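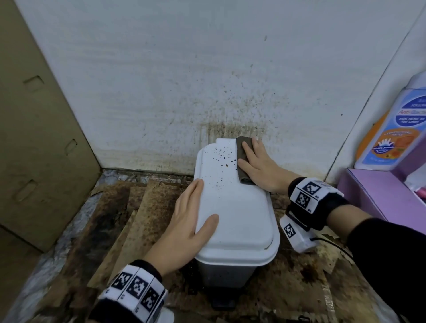 Opinion > Emergency Planning > Recovery

Wednesday, October 25, 2023

The county should pay people to answer the phone after a flood

By Despina Toma

When the creek came over its banks in Florstead in July, the warning system did what it was bought to do. Sirens went off, the texts went out, and the low streets east of Dumitrescu Road were cleared before dark. The county has been praised for that night and I have no quarrel with the praise.

My quarrel is with the weeks that followed. The recovery hotline was open for nine days. It was staffed by employees borrowed from the permit office and the library, and on the tenth day they went back to their regular jobs. Callers after that got a recording with the address of a website.

By then, 675 households had reported damage. Many of them had not started on the hard part. In the first week after a flood you are pulling up carpet and looking for your prescriptions. The letters come later. An insurance adjuster asks for a form you have never heard of. A contractor wants a deposit before the grant decision is in. A landlord says the apartment is fine and the tenant says it smells. Those are the weeks when a person on the phone is worth the most, and the county had no person on the phone.

I spent six years as an intake worker at a relief agency in Mitier, and the pattern was the same after every event we worked. Calls dropped off in the second week, and managers took that as a sign the need was going down. In the fourth or fifth week the calls came back, longer and more complicated than before. We learned to keep the desks staffed through the dip.

The county's draft mitigation plan has 10 pages on culverts and gauges. I read them and they look sensible. The section on helping residents through recovery is one paragraph, and it says the county will "activate partner resources as appropriate." I called two of the partners listed. One has moved its office to Trusarel and no longer takes cases from our side of the river. The other said it would be glad to help and asked if there was any money.

There should be some. I am asking for a small standing recovery desk, with two paid caseworkers kept on all year. In quiet months they could update contact lists, help homeowners photograph and record what they own, and work through old claims, some of which are still open from the last high water. After a disaster they would train the borrowed staff and stay on when those people leave.

The usual objection is that we would be paying salaries while we wait for something that may not happen. We already do that with the fire department. We also paid for a generator trailer that has been used twice, and I would vote to buy it again.

A fairer objection is that state and federal programs exist for this work. They do, and they are run by decent people. But those programs expect an applicant to have the right papers in the right order by a certain date, and a good number of my neighbors missed that date because they couldn't find out what was being asked of them.

The board takes up the draft plan at its next meeting. Residents can still send written comments to the clerk. If you called the hotline after it closed, put that in your comment, along with the week you called and what you needed.

We use cookies to remember your settings and measure traffic on this site. By continuing to read, you accept our cookie policy.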